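4.2 Checkpoint spacing and abandonment

Rerkitz is a side-scrolling exploration game in which the player recovers lost currency by returning to the place of death.

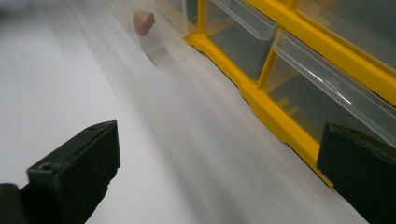 Figure 7. Tabletop with a yellow storage organizer with clear drawers.

One respondent objected to this mechanic on the grounds that it punished curiosity, and wrote that after the second loss in the flooded galleries "I stopped going left at all." Similar comments were coded as route avoidance and are treated separately from general complaints about difficulty.

Play logs were collected from 325 players over the month of July. Each log records room transitions, deaths, checkpoint use and the time at which a session closed. We defined abandonment as a closed session with no further log entry before the end of the month. Sessions that ended in a crash were removed, leaving 677 for analysis.

The map was divided into 11 regions following the colour scheme used in the game's own menu. Two regions, Bavberg and Dustard, share a boundary but differ in layout. Bavberg places a checkpoint at each vertical shaft. Dustard has a single checkpoint at its entrance, and the return path crosses a timed hazard that resets on death.

Abandonment was concentrated in Dustard. Players who had unlocked the wall grapple before entering were less likely to leave, although the order of upgrades is not fixed and the groups may differ in skill. We did not control for input device. The Lüthi scale, administered at first launch, measured prior experience with the genre and was entered as a covariate; its effect was small and did not change the ranking of regions.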